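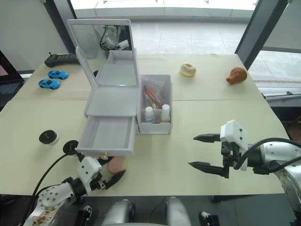
Sponge and the vanity case, drawer open, right arm waiting its turn.

2018-02-27

Quick one before I head out. Vanity set is the new task for Clukik: makeup sponge, drawer, mirror lid. Got 11 good runs before lunch and then the left arm needed rehoming, so that ate the time I wanted for the toy cars. Want 20 by tonight. Probably wont happen.

Sponge is a pain. Squishes, so the grip reading tells you almost nothing. I close slower now and stop early. Two runs tossed becuase I bumped the drawer on the way in.

Mirror worries me more. The policy from December had never seen one and I have no idea what it does with a second copy of the bottle. So lid up for half the runs, lid down for the rest.

Donut and bread roll stay on the table as clutter. Moving them between runs, same with the cars.

Uploads to Illovach still slow. More tomorrow, need to fix the file names first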